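Small frames: cleaning, fixing and keeping them flat

Posted Apr 2, 2016 in Workshop tips

I repair and clean small picture frames since many years, mostly the cheap kind with a black frame and a white mat. People bring them to throw away, and usually they need only a bit of patience. I write down what works for me.

Before you start
Clear the table completely and wipe it. One grain of sand under the glass makes a scratch you will see forever. If your table has a dark colour, even better, the dust shows up well on it. Lay a clean tea towel if the top is rough.

Opening the back
Bend the metal tabs with a butter knife wrapped in tape. Lift them only as far as you must, they break after the third or fourth time. Put the tabs or small nails in a jar lid so they do not roll to the floor.

The glass
Never spray on the glass while it sits in the frame. The liquid goes under the edge and the mat gets a brown line. Spray the cloth, wipe, then polish with an old cotton shirt. I used the Prosico cloths for a while, but the shirt is as good and costs nothing.

The mat
A white mat likes to turn grey at the corners. Use a soft white eraser and rub in one direction. For ink drawings keep the eraser far from the lines. Wash your hands first, and again after the glass.

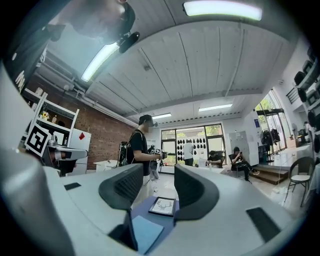
Cards and loose paper
I keep a piece of thin coloured card beside me when I work. It is good for lifting a print without touching it, and later you can cut it for a new backing. If a print is curled, put it between two clean sheets under heavy books for 72 hours. Do not use an iron, even on the lowest setting.

Closing
Look at the glass from the side, against a lamp, before you press the tabs down. There is always one hair. Seal the back with paper tape, the brown kind from Troteo holds well in my house, also in the humid weeks of June.

Hanging
For a light frame one small nail is enough. Stick two felt dots on the lower corners so the frame stays straight and the wall does not get marks. In a brick wall, drill in the mortar, it is easier to fill afterwards.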